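Flowers on the second day

We got the keys to the hall in Skekov at 9 in the morning, and by then the flowers had been in the back of my car overnight with the windows cracked. I had worried about that more than I needed to. The buckets had tipped a little on the hill coming down from Gradov and there was water in the spare tire well, but the stems were fine.

I've been doing flowers for other people's parties for a few years now. I don't have a shop. Mostly it is friends, then friends of those friends, and this time it was a cousin of my husband's who was putting on an anniversary dinner for her parents. She wanted 16 tables done, plus something for the entrance, plus one good bouquet to hand over after the speeches. I said yes in April without asking how big the tables were. They were the long kind.

The budget for flowers and everything that goes with them was 3,150. I spent more of it on greenery than I usually do. Greenery fills space for less money, and with a long table you need a lot of filling or the blooms look like they were dropped there by accident. I bought most of it from a grower out past Wutwood who cuts in the evening and lets you pick up before dark. She doesn't strip the lower leaves, so that job is yours. I did it on my back porch until my thumbs were green, and then my sister took over while I made sandwiches.

The table pieces went together quickly. I used low glass dishes, 122 small water tubes left from another job, and chicken wire balled up in the bottom of each dish. I quit using floral foam two summers ago. The wire takes longer to learn but you can pull a stem and put it back as many times as you like, and I pull stems a lot. My rule for a dinner table is that people should be able to see the person across from them. I sit down in one of the chairs and check. If I can't see over it, it comes down.

The bouquet was the part I kept for last. I make those in the hand, standing up, turning the whole thing a little with every stem I add. It needs to be held tight just under the blooms while the stems go off at an angle below, and if you loosen your grip before it's tied you can lose the shape and have to start over. I started over once.

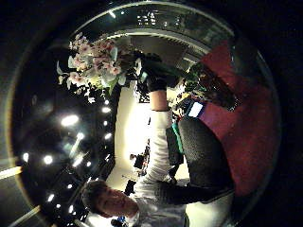
I tie mine with plain jute twine, wrapped several times around and knotted at the side. Ribbon goes over the top of that if the person wants ribbon. The cousin didn't. I cut the stems after tying and never before, and I leave them longer than looks right, so whoever gets the bouquet can trim it again at home for their own vase. A bouquet that has been cut too short can only go in a jam jar.

It also helps to carry one upside down when you're moving it around a room. The heads don't knock against things as much and the weight stays in your hand. I learned that from Matěj Bartoš, who had the market stall where I worked one summer as a student. He carried everything that way, a bunch in each fist, and he could get through a crowd with them faster than I could with nothing.

By early afternoon the tables were finished and I was sweeping. This is the stage I always forget to allow time for. There were leaves under everything, and bits of twine, and petals stuck to the bottoms of my shoes that I kept tracking back over the part I had just done. I bring my own broom now, and a roll of the big garden bags. The green waste went home with me and onto the compost.

The entrance piece was the one thing I wasn't happy with. I had planned on an arrangement in an old metal milk can from Sokol, where my in-laws have their place, and I had pictured it fuller. By the time I got to it I was down to the odds and ends and a lot of foliage, so it ended up tall and thin. I moved it closer to the wall and that helped some. Next time I will do the entrance first, when I still have my pick of the buckets, and let the end tables have what is left.

We stayed for the dinner, at a table near the kitchen. The parents' speech was short. Her mother held the bouquet in her lap through the whole dessert course and then asked me for something to put it in, so I emptied one of my buckets and rinsed it out for her.

For anyone who wants to do their own tables, buy the greenery a day ahead and the flowers the same evening if you can, and stand all of it in deep water somewhere dark. Clean the buckets with dish soap first. I still have most of the water tubes if anyone nearby wants to borrow them. I need them back by the end of the summer, and please wash them before you return them.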